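Sorkstead workshop, bench notebook
May 30, 2025
Job 1541, the Arnlow settle: greying the new oak

Carrying on from the last entry, which I see stops in the middle of a line because the kettle went. The new back rail and the two seat boards are planed, fitted dry and numbered underneath in pencil, so what is left is the colour, and I have been putting off the colour for as long as I decently could. The old parts of the settle have gone that lovely soft silver you get on oak that stood in a porch for most of its life, and the Zastwood boards, beautiful as they are, look like a row of new teeth next to them.

The iron liquor is the batch I started in December, wire wool in ordinary white vinegar, kept in the big jar with the lid resting loosely on top. Strained it this morning through an old tea towel (the blue one, please don't put it back in the kitchen). It had gone a rusty brown and smelled dreadful, though no worse than last year's. I made up three strengths: neat, one part to 5 of water, and one part to 18. All of them went on offcuts from the same Zastwood plank as the seat, wiped with a damp cloth first to raise the grain and then rubbed back when dry.

Neat is hopeless for this job. It turned very nearly black while I was still holding the brush, and there was a purple cast to it by the window that I didn't care for at all. Lovely on a picture moulding, perhaps, and I've kept the offcut for that. One to 5 is a good strong slate, a bit flat. One to 18 came up slowly, and for the first few minutes I was sure I had overdone the water, but I went off and sharpened the spokeshave and when I came back it had turned a quiet, greenish grey that is most of the way to the old wood.

The sapwood edge is a nuisance, as ever. It hardly takes at all, there being so little tannin in it, and it leaves a pale stripe down one side of the rail. Tried the Robles oak extract, brushed on as a wash before the iron, one coat on the sapwood only, feathered out into the heartwood with a nearly dry brush. Much better. There is still a slight line if you go hunting for it, and a second thin wash ought to lose it. Must remember that the brush for the extract and the brush for the iron cannot share a pot, not even for a moment. I spoiled one lot that way already and there is now a very handsome ink stain on the bench, should anybody be wondering.

Rinsed everything with a little bicarbonate in warm water and left the offcuts standing on edge, so the air gets at both faces. Temperature by the back door was 14 degrees, which is cooler than I would like for drying, so no wax until the boards stop feeling cold to the back of the hand.

To do: second extract wash on the rail; cut two more test pieces from the other end of the plank in case it behaves differently; order more bicarbonate; find out whether Arnlow want the underside of the seat coloured as well, as I should rather leave it honest oak with the pencil numbers showing. 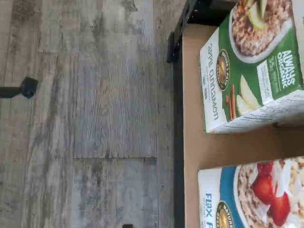

Evenness is the thing I need to stop chasing on the seat boards. My best offcut is the right grey and still looks painted, all one note from end to end, when the old seat has a good deal going on in it. The planks on this floor have more of what I am after, grey over grey in long streaks, with whitish patches here and there and the knot marks a shade darker than the rest. So next time I'll lay the one to 18 on in strips along the grain, overlapping some and leaving others alone, and lift a few patches with a damp rag before it has finished turning. A touch of lime wax in the open grain afterwards might give the pale bits. Trying it on the plank end first, and keeping well away from the settle until I've slept on it.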